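Storage bin

A storage bin is an open-topped container used to hold loose goods, parts or small packages. Bins are found in warehouses, workshops, shops and homes. Most are rectangular, which lets them stand side by side on a shelf or a bench without wasted space. Bins with lids are usually called totes or boxes, although the names overlap in everyday use.

Shape and size

Household bins are usually shallow and light enough to lift with one hand. Bins for trade use are deeper, and the largest are moved on a cart or left in one place. A common shop size is 400 millimeters long. The walls may be upright or may slope toward the inside. Sloping walls let empty bins nest in one another, but they reduce the floor area, so a nesting bin holds less than a straight-sided bin with the same opening.

Gray is a usual color for trade bins. Other colors are used to sort contents by type or by department.

Wear

The floor of a bin wears faster than the rest. Goods dropped in or dragged across it leave pale scratches, and over time these run together into scuffed patches. The walls are marked less, mostly where items are pulled up against them. Light scuffing does not affect use. Cracks at the corners or along the rim are more serious — a cracked rim can give way when the bin is lifted full.

A deep gray bin with a heavily scratched floor, partly covered by an orange and silver KUKA arm. Loose items lie along the near side. 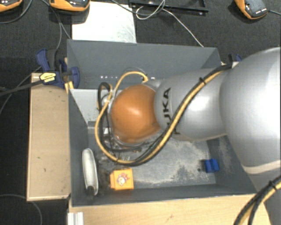

Loading and picking

Small loose items tend to gather along the walls and in the corners, where they are harder to grasp than items in the open. Workers often slide such items toward the middle before lifting them. Dividers keep different goods apart but make the corners problem worse, as each section adds corners of its own.

Care

Bins are emptied, brushed out and wiped with a damp cloth. Labels should be removed before washing.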